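Stalik 954 Tracking Mount

Equatorial mount for small telescopes and camera lenses. For observers who follow comets, near-Earth asteroids and other moving targets.

Overview

The Stalik 954 is a motorized equatorial mount built for the backyard observer who wants to track more than stars. Most mounts of this size run at one speed, the rate at which the sky turns. The 954 also accepts a custom rate in both axes, so a comet or a passing asteroid stays centered while the background stars trail behind it.

The mount replaces the older Olvera, which was discontinued in August. Olvera owners can keep their tripod and counterweight bar. The saddle plate is different and has to be bought new if you use wide dovetails.
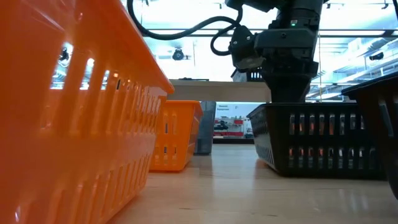 Tracking modes

Sidereal: the normal rate for stars, clusters and galaxies.
Lunar: for the Moon.
Custom: enter the hourly motion in right ascension and declination from any published ephemeris. The hand controller stores up to 2000 objects.

For very fast objects, such as an asteroid on a close approach, the motion changes from hour to hour. Update the figures before each set of exposures. The controller will not do this on its own unless it is connected to a computer running Jasetton, our free planning software. With Jasetton connected, rates are refreshed every 3 minutes.

What comes with it

Mount head
Hand controller with coiled cord
Power cord for a 12-volt supply (supply not included)
2 counterweights
Hex keys
Printed quick-start sheet

Tripod sold separately. 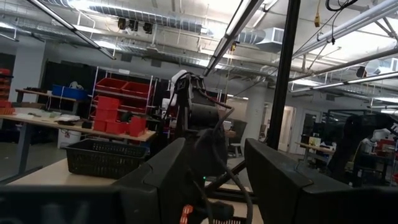
Page last changed: 11/25/21

Setting up

Level the tripod first, then set the latitude scale to your location. Point the mount north (south if you live below the equator) and look through the polar scope. Kelly Tapley's alignment guide is in the Downloads section and covers both hemispheres. Allow nearly half an hour the first time.

Balance the telescope in both axes before you turn on the power. An unbalanced load is the usual cause of the "motor stall" message.

Known issues

Early controllers lose the stored time zone when unplugged. Marius Bălan has posted new firmware that fixes this. You need a USB cable and a Windows computer to install it.

Declination rates with a minus sign must be typed with the sign first. If you leave it out, the object will drift steadily out of view.

Warranty and repairs

The warranty covers parts and labor for two years from the date of purchase. Mounts opened by the owner are still covered if the gear housing seal is intact. Send repairs to the Cokesholm workshop, marked for Yvonne Rowbotham, with a copy of your receipt and a short note on the fault. Please remove the counterweights before shipping.

Questions before you order go to Jade Horrocks in sales.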